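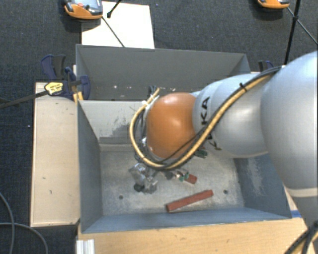
February
Posted by Darlene Thibodeau

We lost to Barros on Saturday's rink by two goals, and I have been asked to write something because I was keeping the sheet.

Clikuscombe started well. Shabani Kinyua won most of the early faceoffs and we had the puck in their end for nearly all of the first period. Their goalie was very good. She stopped a breakaway with her left pad and then covered the rebound before Shabani could get to it. It was 0-0 at the break and I thought we deserved a goal.

Barros scored two minutes into the second on a point shot that went through a crowd. Their next one came on a power play. Naveed Jadoon was off for hooking, which I thought was a soft call, though Naveed says it was fair. He got one back himself late in the period with a wrist shot from the left circle, and at 2-1 we were still in it.

The third was scrappy. We took 18 shots and most of them were from too far out. Lorne Petrenko pulled the goalie with a bit over a minute to go and Barros put one in the empty net from their own blue line. Final score 3-1.

Zeeshan Memon blocked a shot with his ankle and missed the last few shifts. He was walking on it in the parking lot and expects to play the next one.

We are now fourth, one point behind Pruvorgate, who have a game in hand. The top four make the playoffs. We play them at home next and then finish the season with a long drive to Zetasier, where the ice is small and the dressing rooms are cold.

Practice is at 6:15 in the morning again this week. Bring both sweaters. Lorne wants to work on the power play, as we have scored on two of our chances since Christmas.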